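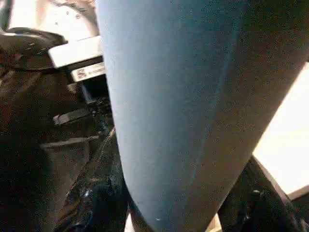 The Inheritance of Aunt Halyna

The will of Halyna Dovhaniuk was read in a rented room over the Varlow bakery, and it left the piano to whoever had disliked it most.

"That's the wording?" said Myroslav Kushnir.

"That's the wording," said the lawyer, Nhung Hồ, who had tried to talk her client out of it and had been given a jar of pickled plums for her trouble.

There were three heirs, and for 26 years each of them had praised that piano at every holiday dinner. Oleksandra Ostapchuk had once called its tone "forgiving." Matvii Skoryk had asked to turn pages for a piece that was one page long. Now they sat with their coats on and thought it over.

"What's it worth?" asked Myroslav.

"It's a Didenko upright. The appraiser in Plurnero wrote down $3,156, and then he played it and wrote down $500."

"I hated it," said Oleksandra.

"I hated it first," said Matvii. "I was seven. She made me play the one about the goose."

"Everybody played the goose."

"I played it with the repeats."

Nhung Hồ wrote down "repeats." Myroslav, who had meant to stay out of it, heard himself say that he used to park two streets away and wait until the music stopped. One September he had waited so long that he got a ticket, and he still had it, if evidence was being taken.

It was. By four o'clock they had gone through the sticky pedal, the candle wax, the Christmas when the lid came down on Matvii's thumb, and the evening she played all of her own compositions and then asked which one they wanted again. Oleksandra laughed until she had to take her coat off. Somebody went down for poppy seed rolls.

"There's a second page," said Nhung Hồ, when the rolls were gone. She read it aloud. The winner was to pay for the moving.

Matvii looked at his thumb for a while.

"The tone was forgiving," he said.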